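Recording wrist-view examples for the Prelline arm policy

This page covers one collection shift on the Isden cell in Tirnuvville. It assumes the arm is homed and the Eskildsen logger is installed on the cell computer.

Before you start

Set the logger to a new session. Do not append to an old one, even if the task is the same. Check that the joint clock and the wrist video clock agree, then confirm free disk space of at least 800 GB.

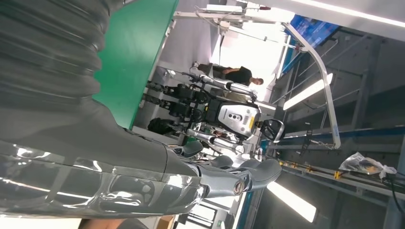

Load the task card and read the prompt text into the session header exactly as written. The training script matches on that string, and a stray capital letter will split one task into 2.

Recording an episode

1. Move the arm to the start pose and hold it until the logger shows READY.
2. Press the left pedal. Wait one second before moving.
3. Carry out the motion at an even speed. Small corrections are fine and should be kept.
4. Return to the hold pose and press the left pedal again.
5. Mark the episode good, bad or unsure. Use unsure freely; those go to review.

Record 6 episodes per task card, then change the start pose. Varied starts help the policy more than extra repeats from the same one.

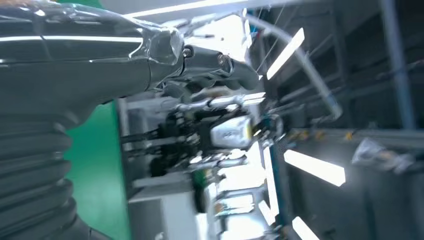
Other machines and people in view do not spoil an episode. Leave them in. An episode is bad only if the arm faults, the video drops, or the operator abandons the motion partway.

Checking the session

Play back the first and last episodes at full speed. Look for frozen video, a jump in the joint traces, or a lens that has gone hazy. Reflections off the forearm shell are normal and need no note. 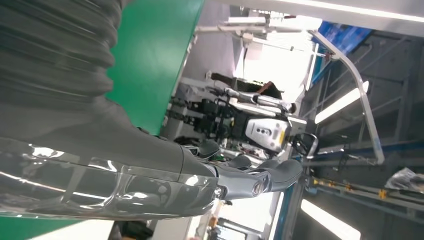
Wrist view with the fingers extended and a second humanoid beyond.

If playback is clean, close the session and run the export. Files marked bad are kept in the raw folder and left out of the training set.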